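**Ahorn-Arbeitsplatte: Hartwachsöl oder Lack?**

**kantholz_40**
Platte aus Ahorn, stabverleimt, 40 mm, Nutzung als Küchenarbeitsfläche. Bisher roh. Zur Wahl stehen Volitz Hartwachsöl und der 2K-Lack von Caron. Was hält am Spülbecken länger?

**spanwinkel**
Lack. Öl muss am Becken alle 4 Monate nachgezogen werden, sonst vergraut das Hirnholz.

**leimfuge**
Widerspruch. Lack ist dicht, bis er reißt - danach läuft Wasser darunter und die ganze Fläche muss runter. Öl lässt sich partiell ausbessern. 3 dünne Aufträge, Zwischenschliff mit 240.

Zur Farbe: Dunklere Lamellen treten nach dem Ölen stärker hervor. Wer das nicht will, sortiert vor dem Verleimen. 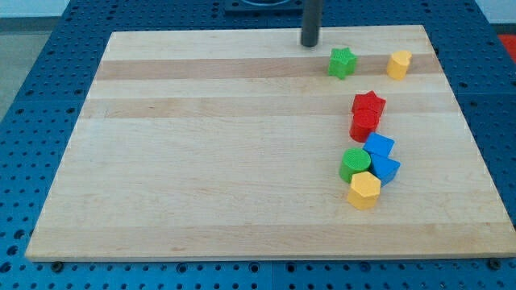
*Helles Brett mit zwei dunkleren Streifen*

**spanwinkel**
Partiell ausbessern gibt Ränder. Bei Ahorn sieht man die immer.

**kantholz_40**
Schleife erst mal eine Probe und öle die Unterseite mit. Caron teste ich auf einem Reststück.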